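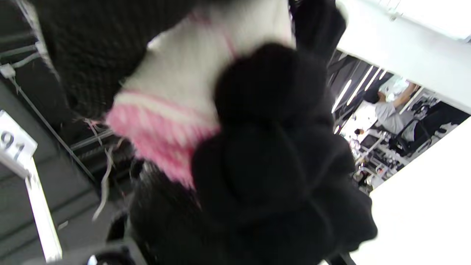

DATA CARD / Knitting and handcraft

Ovosent Knitting Patterns: README

2024-11-09
By the Ovosent maintainers

Ovosent is a set of old knitting patterns typed out line by line, with the abbreviations left as they were printed and a plain-words version sitting next to them. It holds 2,607 patterns from 133 booklets and leaflets, mostly jumpers, scarves, hats, baby things and a very large number of tea cosies. We love this stuff, and we're so pleased to have it in a shape other people can search, sort and knit from!

Why we made it

Old patterns are written in a kind of shorthand that shifts from one publisher to the next. "M1" might mean a yarn-over in one booklet and a lifted strand in another, and "work as before" can send you back two pages. If you've ever sat there with a half-made sleeve trying to work out which "before" they meant, you'll know why we started. Keeping the original wording beside a modern reading lets you see both at once and make up your own mind.

It's also just a lovely way to read about what people wore. The sizing notes, the advice on washing, the little introductions promising that a cardigan will "see you through" a winter – we kept all of it.

What's in the folder

patterns.csv – one row per pattern
rows.csv – one line per knitted row or round, linked by pattern_id
abbreviations.csv – every short form we met, by booklet, with our reading of it
booklets.csv – title, format, condition and where the copy is kept
notes/ – longer notes on odd patterns, plain text

There are no page scans in this release. The text is all UTF-8, and the half and quarter signs have been turned into 1/2 and 1/4 because they broke in every second spreadsheet program we tried.

Main columns in patterns.csv

pattern_id – short code, never reused
booklet_id – matches booklets.csv
title – as printed, including the shouting capitals
garment – our own label (jumper, vest, scarf, mitts and so on)
yarn_printed – the yarn as named in the pattern
yarn_weight – our best match to a modern weight, left blank if we couldn't tell
tension – stitches and rows, as printed
needle_mm – needle size in millimetres
needle_printed – needle size as printed
colourwork – yes, no or part
stripes – yes or no
edging – fringe, rib, picot, crochet, none, other
checked – yes or no, see further down

Please be careful with needle_printed. Old imperial sizes run backwards (a bigger number is a thinner needle) and the North American sizes run the other way. Where a booklet gave a number and no system, we worked it out from the tension and put a "g" for guess after the metric size. Keep that "g" when you import the file! It means the column has to be read as text.

Where the patterns came from

The two biggest sources are the Pellenitz boxes and the Lamont boxes. Pellenitz is mostly family knitting, neatly kept and with hardly a page missing. Lamont is far messier and far more fun: sewing-room leaflets, loose pages, pencilled sums in the margins and someone's shopping list in the middle of a bed jacket. Pencil notes are in a column of their own, pencil_notes, and never mixed into the printed text. A few of them fix real mistakes in the pattern, so do have a look before you cast on.

Smaller lots were handed over a booklet at a time, and these are marked "single" in booklets.csv.

How it was typed up

Each pattern was typed by one person and read back aloud by another. Reading aloud caught far more than a silent check did – your ear notices when "k2, p2" turns into "k2, k2" long before your eye does. After that, a small script called Brata added up the stitches in each row and flagged any that didn't match the row before. Brata comes with the data, in the tools folder, and runs on plain Python with nothing extra to install.

When Brata flagged a row we went back to the page. If we had typed it wrong, we fixed it. If the booklet was wrong, we left the printed row alone and put our correction in row_fixed.

We also knitted 50 of the patterns, in full or as a good-sized sample, and those are the ones with checked set to yes. It was the best part of the whole job. Please don't read a "no" as a warning, it only means the pattern hasn't been on our needles yet.

Known problems

Lace charts are missing. 26 patterns relied on a chart for some or all of their rows, and those rows are blank, with chart_only set to yes.

Brata gets muddled by short rows and by anything worked sideways, so heels and some collars are flagged when there's nothing wrong with them.

Yarn names are a swamp. The same name could cover quite different yarns over the years, and spelling wandered too. Trust the tension first and swatch.

Garment sizes are as printed. They're usually tight by today's measure, with much less ease through the arms.

Crochet edgings are given in the terms the booklet used, British or American, and we haven't changed either into the other.

Good uses

Looking up what an abbreviation meant in a given booklet, comparing how shaping was written, making teaching material, or finding something cosy to knit this weekend. Pattern generators have been tried on it as well, and the results are charming and mostly have three armholes.

Changes

The January release split rows.csv out of patterns.csv and added pencil_notes. The present one adds edging and stripes, fixes the swapped sleeves in several Pellenitz cardigans, and corrects a long run of Lamont sock patterns where "tog" had been read as "top".

Sending a fix

Give us the pattern_id, the row, and what you think it should say. If you've knitted it, tell us the yarn and needles you used, and how the neck sat – necks are where most of the trouble is.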